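# The Liltlow Inheritance

My aunt left me the tearoom at Liltlow and left my brother the money, and the family agreed this was fair because I had once said I liked scones.

It sat 965 metres from the beach, a figure she'd had painted on the sign in the belief that it would draw people in. What it did was tell them how far they still had to walk. I drove down from Eltport in June with a suitcase, a good coat and the vague idea that I would sell the place by spring and be admired for my restraint.

The solicitor had posted me the keys along with a letter from Fontes, the wholesaler, who wished to offer their sympathy and mention an unpaid balance of $1,795. Most of it was for doilies.
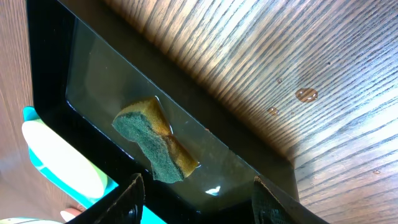
I rang Fontes and explained that my aunt was dead. The man said he was sorry to hear it, and would I be continuing with the doilies? I said I'd think it over. By the time I'd hung up I had ordered 400.

My first customer arrived at ten past nine and stood in the doorway with her handbag held in front of her.

"You've moved the clock," she said.

I hadn't touched the clock. She sat down under it anyway, ordered a pot of tea, and told me my aunt would have warmed the cup. 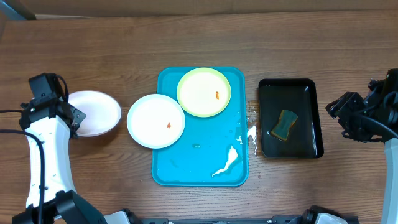

## Two: The Regulars

They came in every morning after that, always the same five, and they had the manner of people visiting a patient. They asked how I was sleeping. They ran a finger along the skirting. The retired ferry captain ate a date scone in complete silence, put down his knife and asked if I'd ever considered going back to my old job.

I told him I'd been let go from my old job.

"Ah," he said, and looked at the scone as if it had just given evidence.

My brother phoned that night to see how the business was getting along. He had bought a Zurker, a sort of Swiss reclining chair, and I could hear it humming under him while he gave me advice on cash flow.

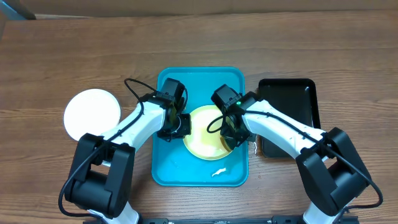
*Yellow plate on the blue tray, white plate beside it.*

By August I'd stopped ringing the agent. He had stopped ringing me first, but I like to think we reached the decision together. The captain had taken to bringing his own jam. The woman with the handbag had moved the clock herself, one wet afternoon, standing on my best chair, and wouldn't hear a word about it.

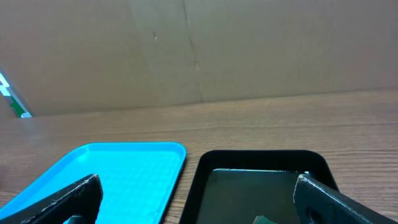

My aunt had kept a notebook under the till, and I finally read it the night the power went out. I'd hoped for recipes. It was all grievances, in date order, with a good two pages on trays. Black ones were for cakes and bright blue ones were for clearing, and only a fool would set the two side by side on the same table, where any customer might see them and lose heart. I had been doing exactly that for weeks. On the last page she'd written that her niece was coming to stay and would probably want the window table, and that somebody had better order more doilies.

I read that line again by torchlight. Then I went and sat at the window table, which wobbled, and folded a doily under the short leg.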